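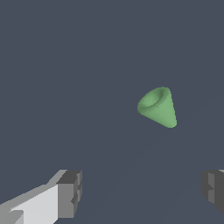
Handout 6, Fig. 1. Green cone and open gripper, rendered in the simulator.

Elledcombe Shared Workshop — Build Your Own Gripper
Session 6: Simulate before you cut

By now your Pidis kit should have both fingers bolted to the carriage and the servo centered. If the servo isn't centered, go back to Session 2 and fix that first. Tonight we close the gripper in software, which is my favorite part of the whole course!

Setting up
Load the Probert scene file and set the step rate to 600 per second. Slower rates make the fingers jitter when they touch something, and you'll waste an evening chasing a bug that isn't in your code. Leave gravity off for the first run. 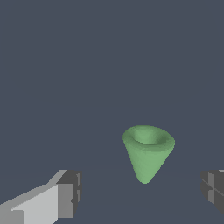 Approach direction is what we're working on, and it matters far more than grip force at this stage. A block is forgiving, but a taper wants to squirt out toward its wide end as soon as you squeeze. Look at the cone with its rim up and the blunt tip down, well over toward the right finger. Close from there and one finger would arrive long before the other. So center first, then descend, then close — in that order, every time. Write the centering move as its own function, you'll be glad of it when we get to the Zedico wrist.

To do before next time
Run 2000 trials with random tilt and save the log. Plot slips against tilt angle. Then switch gravity on and run them again (the plots look wonderfully different).

Bring your printed finger pads too. The big bench is ours until 9 p.m., and the drill press needs signing out.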